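Print this page | E-mail this page

Last updated: January

Stockdale 8 phone review

By Delphine Ridgeway

The Stockdale 8 is a mid-range handset sold without a charger. I used it as my only phone for a month, with one SIM and the screen set to automatic brightness.

Build and screen

The body weighs 196 grams and has flat sides. The volume keys sit slightly too high for my thumb, and the power key has a shallow travel that is hard to find through a case. Peak brightness is quoted as 1000 nits. Maps stayed readable outdoors at noon, though the automatic setting is slow to come down again indoors.

Camera

There is one main camera and an ultra-wide. Colour from the main camera is restrained, and pale shades keep their tint. The ultra-wide is noticeably softer towards the corners.
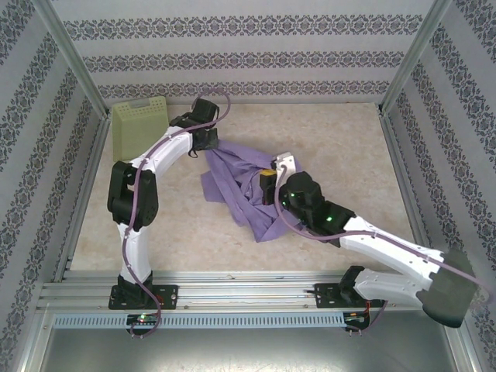
Lavender cloth, in both pictures. 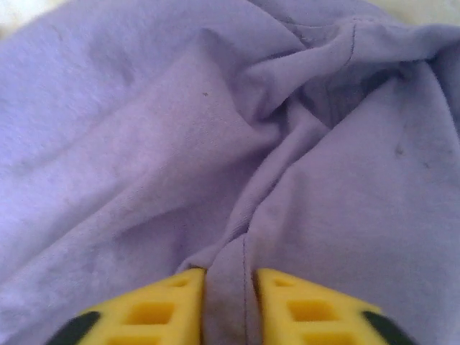 Battery and charging

Charging peaks at 40 watts with a suitable plug – my old laptop charger reached it, a cheaper travel one did not. A full charge lasted from breakfast to late evening with mixed use. Long video calls shortened that, and the upper back became warm during them.

Software

The home screen is close to stock. Five extra apps are installed and three can be removed. Notifications from my mail app arrived late until I turned off battery saving for it, a setting buried two menus down. Call quality was clear at both ends. The fingerprint reader failed often with damp hands.

Verdict

A sound phone with a good screen and an awkward power key. Buyers who rely on the ultra-wide camera should look at the Gurkholm first – it costs more, but the edges are sharper.

We use cookies to remember your settings. Accept | Manage cookies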